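4. Does the Grain Pattern Tell Buyers Anything?

The claim that shoppers can judge timber by its surface has been repeated so often in the trade literature that it is rarely tested. Sellers in the Gazi district told us that color is the first thing a customer asks about, and the Prudura catalog sorts its entire stock into shade groups before it mentions species, density or moisture content. We doubt that this ordering serves anyone except the catalog.

Our survey drew 3,446 usable responses from customers of 12 yards, all of them supplied through the Vitotgate depot. Respondents were asked to rank boards by expected strength using appearance alone. The rankings agreed with one another fairly well. They agreed with the bending tests hardly at all. A pale tan finish was read as "light duty" by most respondents, whatever lay under it. 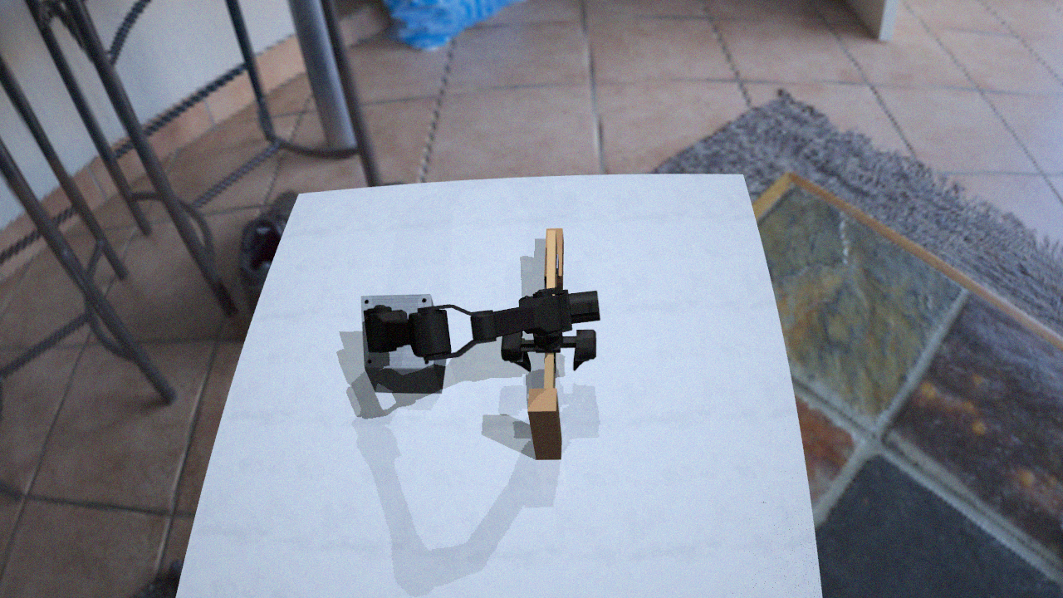

Vol. 12, No. 3 — p. 132

Earlier studies reported a much stronger link between shade and perceived quality, and some went on to treat perceived quality as if it were quality. The step is a large one. In the Drirnilier trials, for instance, boards were graded by staff who already knew the price of each piece, and the published tables do not separate the two effects. We asked for the ungraded sheets and were told they had not been kept.

Search this journal Enter keyword or author Go Advanced search

There is also the matter of viewing conditions. Brown surfaces shift a good deal under different lamps, and the shade cards in common use were printed for daylight. Of the 300 respondents we called back in November, a large share placed the same sample in a different shade group the second time. Some of this is plain forgetfulness. We are not convinced that all of it is, and a grading scheme that depends on the hour of the day should not be used to set prices.

Texture fared no better. Fine speckling, as in Figure 4, was described by some respondents as a sign of age and by others as a sign of a cheap coating. Both groups were confident. When we asked what they would pay, the two answers led to nearly the same figure, so the reasons given may have been supplied after the decision.
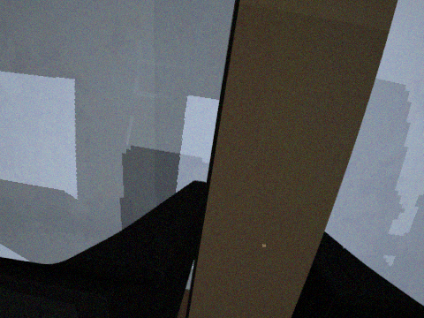 Figure 4. Brown face with fine speckling in olive, reddish brown and grey tones.

It could be argued that experienced buyers do better. We looked for this and found only a small effect, most of it among joiners who had worked with a single species for years. Take that species away and the advantage went with it. The yards themselves were reluctant to discuss the result — two asked that their returns be left out of the regional totals, which we have done.

None of this shows that appearance is useless. Knots, splits and warping can be seen and do matter, and we kept them out of the ranking task for that reason. Our objection is to shade and speckle being sold as evidence of strength, with a price attached. Section 5 sets out the bending tests in full, including the boards that failed early at the clamps.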